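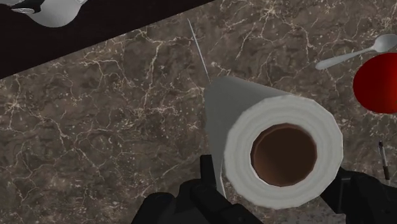
Igor Holub wrote:
Salt is the one they never put on the front of the box. My wife and I quit it for 30 days and by day 5 I could taste the cardboard in the Diveck crackers, so I guess that's a health benefit.

Tsion Ejigu wrote:
Quit it how? Unless you stopped eating bread you didn't quit. Two slices of the Dralstead whole wheat is more than I put on my eggs in a week. Go look at the label.

Igor Holub wrote:
I did not stop eating bread. I'm trying to live longer but not at any price.

Libor Halás wrote:
My doctor told me to cut down, so I bought the low sodium soup. It tastes like the water somebody boiled a better soup in. Then I salt it. I'd like to know where that puts me.

Marcela Ondrejka wrote:
Same place as before, minus the four dollars. Make your own, lots of onion, and a squeeze of lemon at the end. You'll want half the salt.

Libor Halás wrote:
I have made my own. That's how I ended up buying soup.

Vlastimil Gajdoš wrote:
Going to disagree with the whole thread. My father salted everything including watermelon and he made it to 89. Some people it bothers, some it doesn't.

Tsion Ejigu wrote:
And mine was on blood pressure pills at 41. One old guy with a watermelon isn't a study, Vlastimil.

Vlastimil Gajdoš wrote:
Neither is your dad.

Tsion Ejigu wrote:
Fair. I'm still reading the label.

Marcela Ondrejka wrote:
Has anyone tried the potassium kind? Check with your doctor first if you take anything for your heart or kidneys. I thought it was ok on potatoes and awful on popcorn.

Igor Holub wrote:
Awful how

Marcela Ondrejka wrote:
Like licking a doorknob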